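The Clock from Furkport

Reading time: 2 minutes

When my aunt Waltraud died, she left me the clock from her kitchen in Furkport. It did not work since many winters. She wrote in her letter: "Please do not sell it under 300."

I carried it on the ferry to Husville in a blanket. A woman next to me, Dilek, asked if it was a baby. I said no, it is a clock, and she looked a little disappointed. Then she told me that her father had repaired clocks for 40 years, and that he always listened to them first, with his ear on the wood, like a doctor.

At home I put the clock on the table and listened. There was nothing, only the fridge.

In February I began to take it apart, in the evenings, after the shop. I was slow. I wrote down every piece in a school notebook, and under the pieces I wrote also what I remembered of my aunt: her plum jam, her bad temper, the way she said "Hakala" when she meant "far away".
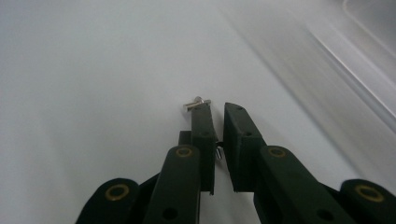
A small screw, silver.

One night I woke and it was striking. I counted to 12 and it stopped. My watch said twenty past four.

I never corrected it. When the clock strikes, I put the kettle on, whatever hour it is, and I take two cups from the shelf.

Comments

Zohreh Shokri: I liked the woman on the ferry. Does she come back in another story?

B. Keogh: My granny's clock was wrong as well and we all lived by it. Lovely.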